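Chapter 4
Keeping Software-Based Art 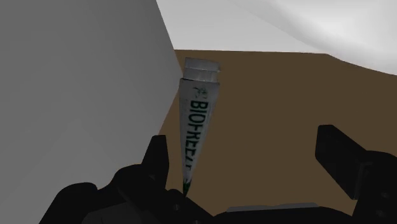

Figure 4.1 Computer rendering: a tube of Biofreeze gel, cap uppermost, above a black gripper.

Chapter contents
4.1 What is the work?
4.2 Source, build, and output
4.3 Chance and repeatability
4.4 Time and speed
4.5 The artist interview
4.6 Storage, emulation, migration, and rewriting
Review of terms
Studio project

Before you read
Students should have finished the exercises in Chapter 3 and should be able to run a short drawing program from the command line. No earlier study of conservation is assumed. Terms set in capitals at first use are defined again at the end of the chapter.

Introduction

When the Mac Suibhne Gallery in Clillton bought the installation Wendunach, it received a small gray computer, two projectors, a printed sheet of instructions, and a hard drive. The drive held 2,811 files. The instruction sheet told the staff to switch on the projectors first, then the computer, and to wait. For several years this was enough. The piece filled one wall of the lower gallery with slow bands of line that gathered, crossed, and came apart again, and visitors often stayed with it for 30 minutes or more.

The computer then failed. The gallery replaced it with a newer model, copied the contents of the drive, and started the program. The lines appeared, but they moved so quickly that the bands could no longer be read as separate shapes. Staff who knew the work well said that it was wrong. Staff who had joined more recently saw no fault in it. The gallery had kept every file it had been given, and it still could not say with confidence that it had kept the work.

This chapter is concerned with that gap. It treats the care of art that depends on a running program: generative drawing, simulated growth, interactive sound, and related forms. The methods are drawn from museum practice, although they apply equally to a student portfolio or a studio archive. A person who makes software-based art is also the first person in a position to preserve it, and decisions made in the first weeks of a project will often settle what can be done later.

4.1 What is the work?

With a painting, the object and the work are usually taken to be the same thing. Damage to one is damage to the other. With a piece of music, most readers will accept that the work can be performed many times, in different halls and by different players, and remain itself. Software-based art falls between these cases, and individual works fall in different places.

Some artists regard the equipment as part of the piece. The hum of a certain monitor, the warm color of a certain lamp, or the size of a cabinet may have been chosen with care. Other artists regard all equipment as a means of delivery and welcome its replacement. Many have never been asked, and their views change once a real failure has to be dealt with.

In this book we use the term WORK-DEFINING PROPERTY for any feature whose loss would lead the artist, or a well-informed caretaker acting in the artist's place, to say that the work was no longer being shown. Such properties may belong to the image, to the sound, to the behavior of the program, to the room, or to the way in which visitors are invited to take part. They should be written down in plain words. "The lines move slowly" is a beginning. "A band crosses the wall in no less than 40 seconds" can be tested.

A list of work-defining properties should be kept apart from the technical inventory. The inventory records what was delivered. The list records what must be true when the work is seen. In the case of Wendunach the gallery held a full inventory and no list at all.

4.2 Source, build, and output

Three kinds of material are often confused when a work enters a collection.

The SOURCE is the program as written by the artist or a programmer, in a form that people can read and change. The BUILD is the program as prepared for a certain kind of machine. The OUTPUT is whatever the running program produces, including still pictures, video recordings, and logs. A collection may hold any one of these without the others. A build without its source can be run for as long as a suitable machine exists, and can be studied only with difficulty. A source without its build may refuse to compile a few years later when a library on which it relies has changed or has been withdrawn.

Output is sometimes treated as a lesser record. This is a mistake. A good video recording of the work, made when the artist was satisfied with it, is frequently the only evidence against which a later restoration can be judged. The recording should show the whole piece from a fixed position and should run long enough to include the slowest change that the program makes. A second recording, made by a visitor walking through the room, will supply information about scale and sound that the first does not.

The files delivered with Wendunach included the build and most of the source. The drawing routines depended on a library named Fluris, which the artist had altered for her own use. The altered version was present on the drive only in compiled form. Notes on the changes had been kept in a paper notebook - a common practice, and one that students are asked to avoid in the studio project.

4.3 Chance and repeatability

Most generative works make use of chance. A program does this by means of a pseudorandom number generator, which begins from a value called the SEED and produces a long series of numbers from it. If the seed and the generator are both known, the series can be repeated exactly. If either is changed, the series will differ from the first number onward.

This has practical results for preservation. A work that takes its seed from the clock will be different at each start, and the artist may intend this. A work that always uses one stored seed will repeat itself, and the artist may intend that instead. The two cannot be told apart by watching a single showing. The caretaker must look at the source or ask.

There is a further difficulty. Generators supplied with programming languages are sometimes revised between versions. A program moved to a newer version may therefore accept the same seed and draw a different picture. Where an exact result matters, the generator itself should be stored with the source, and a short table of its first values should be kept so that a restored copy can be checked.

Works that use evolutionary methods call for added care. In these the program makes many candidates, keeps some, and varies them. A small difference early in the run can lead to a wholly different population at the end. The archive should hold the settings of each run, the rule by which candidates were scored, and any choices made by hand. Choices made by hand are the most often lost.

4.4 Time and speed

The fault in the restored Wendunach was one of timing. The program moved each line a fixed distance every time the picture was redrawn, and it redrew the picture as often as the machine allowed. On the first computer the result was slow. On its replacement it was several times faster. The program contained no statement of speed anywhere. The pace of the work had been set by the limits of a machine.

A program is said to be FRAME-BOUND when its motion depends on the rate of drawing, and CLOCK-BOUND when its motion is tied to elapsed time. Frame-bound programs are easy to write and are found throughout older work. They can be repaired by limiting the drawing rate or by rewriting the motion in terms of seconds. The first method changes less of the artist's code. The second is more lasting. Either requires that the proper speed be known, and here an early recording is of great value.

4.5 The artist interview

Where the artist is living and willing, an interview should be held before any change is made. It should be held in front of the running work if possible. Questions ought to be concrete. An artist who is asked whether speed is important will nearly always say yes, while an artist who is shown two speeds will choose one and explain the choice.

The following passage comes from the interview with Merike Lūse, the maker of Wendunach, held at the gallery in June.

"I never picked a number. I had that computer on my desk and I changed the drawing until it felt right on that computer. If it had been a quicker one, I would have written a bigger drawing. So when you ask me what the speed should be, I have to say it should be the speed I was looking at."

The statement is helpful in two ways. It confirms that pace is a work-defining property, and it makes the original machine the standard against which pace is to be measured. It does not settle whether the density of line may be changed, and the interviewers returned to this point in a second session. Students will find that one interview is seldom enough.

4.6 Storage, emulation, migration, and rewriting

Four general approaches are open to the caretaker. They are introduced briefly here and treated at length in the second half of the chapter.

STORAGE means keeping the original equipment and spare parts in working order. It is faithful and has a limited life. EMULATION means running the original build inside a program that imitates the older machine. MIGRATION means adapting the source so that it will run on current equipment. REWRITING means making a new program from a description of the work's behavior, and it should be undertaken only with a full list of work-defining properties in hand.

The approaches may be combined. The gallery at Clillton chose to repair the first computer for use as a reference and to show a migrated version to the public. Both are started side by side once a year and compared by at least two members of staff. The web addresses given in the reading list for this section were last checked on September 10, 2025.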